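Teleoperating two arms for a sorting task, part 2: getting good demos

Okay, so in the last part we got both arms talking to their leaders and homed without anything smacking into the rail. Now for the fun bit — recording demonstrations! I'm going to use my tools-and-locks sorting task all the way through, but you can swap in whatever small junk you've got in a drawer.

Before you record anything, write the task down in one sentence. Mine is "wrenches go in the black basket, padlocks go in the white basket." Tape it up where you can see it. I skipped this the first time and drifted halfway through the session (I started putting the small locks in with the wrenches when my left hand got tired), and Edith Correa, who was helping me train, spotted it long before I did. We threw out the whole evening.

Next, scatter the pieces. Don't lay them out neatly! Drop them from a low height and leave them where they land, even if the wrenches end up on top of each other. If something lands where neither arm can reach, nudge it inward and carry on.

Then park both arms in your start pose. I like the grippers low, jaws toward the middle, with a gap left between them so the first move of either arm can't clip the other. Press record, wait a beat, and go.

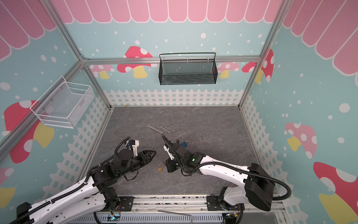

Do I have to use both arms in every episode?
Use whichever arm a person would naturally use for that piece, and let the other one rest in its start pose. If you force both to move all the time, the policy picks up a lot of pointless waving.

Now, the driving itself. Go slower than you want to, but keep moving. Long pauses while you think are poison, so plan the order of pieces before you hit record. For a wrench, come down over the handle and close across the narrow side. For a padlock lying flat, I grab the body and leave the shackle alone — it's tempting, but it swivels in the jaws and then you're fishing for ages.

If you fumble a grasp, back off, come in again and keep the episode. Those recoveries are worth having. If you knock a piece out of reach, stop and delete it.

I record in blocks of 8 episodes and then stand up, shake out my hands and scatter everything again. Tadeusz Szewczyk swears by much longer blocks, but he has better wrists than me.

When you finish a block, play back at least 2 episodes at normal speed and watch the gripper openings. If the jaws close in the playback before they've reached the piece, your timestamps have slipped and you'll want to go back to the sync step in part 1. Otherwise, name the folder, copy it somewhere safe and start the next block.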